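Caderno de bancada – célula Gilen, quarta-feira

Cheguei às 11 e a Leonilde já tinha a célula parada. Erro 691 outra vez, desvio de força no punho, o mesmo de maio. Rearmei, recomecei a sequência dos brinquedos em velocidade reduzida.

Problema: na aproximação à mesa o braço desce mais do que devia. Altura de segurança programada 16 mm, medido com calço dá à volta de 5. Parei a descida à mão antes de tocar no tampo.

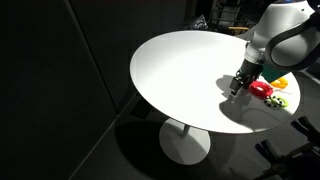
Pinça aberta junto à peça vermelha, dedos quase no tampo.

Hipóteses:
– offset da ferramenta errado depois da actualização do Kernov (a mais provavel)
– mesa mexida. O Joaquim Tavares jura que não lhe tocou, falta confirmar com as marcas no chão
– cabo a puxar pelo punho e a enganar a leitura de força

Comparei os ficheiros: o offset em Z voltou ao valor de fábrica. Repus o antigo, gravei com outro nome (seixas_z_antigo). Não apagar!!

Passei às argolas, com a paragem de emergência na mão. Limite de força baixado para metade. Atenção que o 691 não pára o braço logo, ainda acaba o troço em curso – isto é que me preocupa, com alguem a arrumar peças na mesa é dedo entalado.

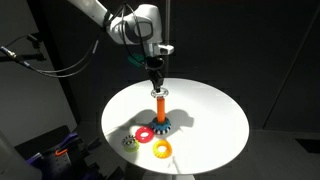

Argola transparente por cima do pino laranja, a azul já na base.

Regra até haver resposta da Brandico: mãos fora da mesa com os motores ligados, mesmo em pausa. Leonilde põe o aviso na porta.

Por fazer
– repetir medição com o calço, a frio e depois de uma hora a trabalhar
– prender melhor os cabos do punho, tem folga a mais
– mandar o registo do 691 à Brandico (Joaquim)
– ver porque é que a actualizaçao mexe no offset sem avisar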